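Visit to the Bruvunon Demonstration Site, Cidport
Report prepared by Irena Malinowski, Equipment Review Office
2 April 2026

The office was invited to Cidport to review the Dilham hand-held gripper kit, which Bruvunon offers to laboratories and training centers on a rental or purchase basis. Our delegation consisted of Marcus Abernathy, Mircea Mocanu and the undersigned. We were received by Zdislava Pešek, who manages customer trials.

The morning was given to the kit itself. Each set contains a pair of grippers, a charging base and a carrying case. The operator holds one gripper in each hand and performs a household task while the motion is recorded for later use in training robot arms. Ms. Pešek stated that a new operator needs around 28 minutes of instruction before the recordings are usable. Mr. Mocanu asked how this figure had been obtained and was promised the trial notes.

Laundry is the task most often requested by current customers, and much of the discussion concerned it. 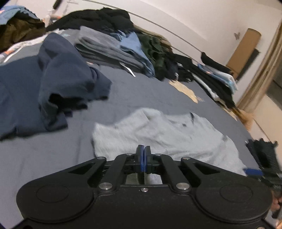

Soft goods place particular demands on the fingers. A sweatshirt lying flat offers very little to take hold of, and a bunched garment may have to be opened out before it can be folded. The Dilham fingers carry replaceable pads for this purpose. Mr. Abernathy considered the grip comfortable but noted that the handles may be too wide for smaller hands. Bruvunon has no second size on offer at present.

Rental is charged at 900 dollars per month for each set, with a minimum term of 3 months. Replacement pads are included. Repairs are handled in Cidport by Gheorghița Văduva and her staff, and a loan set is sent out in the meantime.

The office recommends a single rental term beginning in September, subject to receipt of the trial notes and a written answer on handle size. Mr. Mocanu will keep the correspondence with Bruvunon.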